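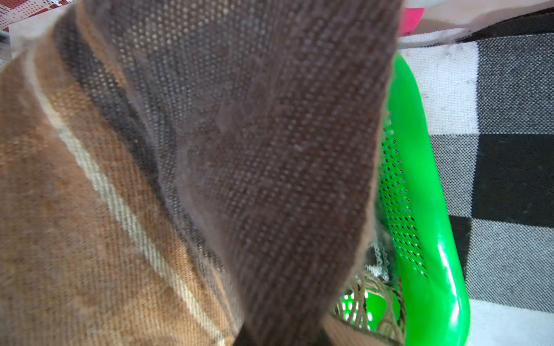 Figure 3. Brown woven fabric with a narrow cream stripe, close up.

4.2 What shoppers told me about winter lines

I went into this part expecting price to win, and it didn't! I sent my form to 200 women who had bought from Skenis or Odar last winter, and 98 of them wrote back (I was thrilled, my March trial run got 15). Most talked about color first, then how a shawl sits over a coat. Gentile came up a lot too, mostly from people who liked its lookbook but bought their dresses somewhere else.

I also read through 655 comments on the Skunico shop page, and those were much grumpier – sizes gone by the second week, hems too long, that sort of thing. I kept the two sets apart in Table 2, as people write differently when they're annoyed. Sizing gets its own section next.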